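Keep the Bad Demonstrations
By Ama Dogbe
October 30, 2021

Most people who teach a robot by remote control throw away their worst runs.

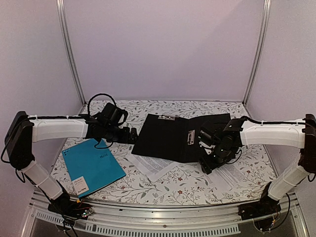 I did it too, for the first 400 demonstrations I recorded at Brudgate. If I fumbled a sheet of paper or came at a clip from the wrong side, I hit delete and started over. The set looked very clean when I was done. I now think that was a mistake.

A person driving two arms through a paperwork task makes small errors all the time. The page slides. The jaw closes on nothing. What the operator does in the next 4 seconds is the most useful part of the recording, and we cut it out because it looks clumsy. Then we are surprised when the robot misses once and has no idea what to do.

Vilho Halonen, who runs the training side at Cistbridge, disagrees with me. He says that sloppy runs teach sloppy habits, and that a new operator's first day is mostly junk. I grant him the first day. I would also drop any run where the operator gives up.

But a run with a slip and a recovery should stay in. Mark it if you like, so it can be pulled later. We went back to our old logs in hopes of saving some of the deleted ones, and 222 could be restored. The rest are gone, and we will be recording those recoveries again in November.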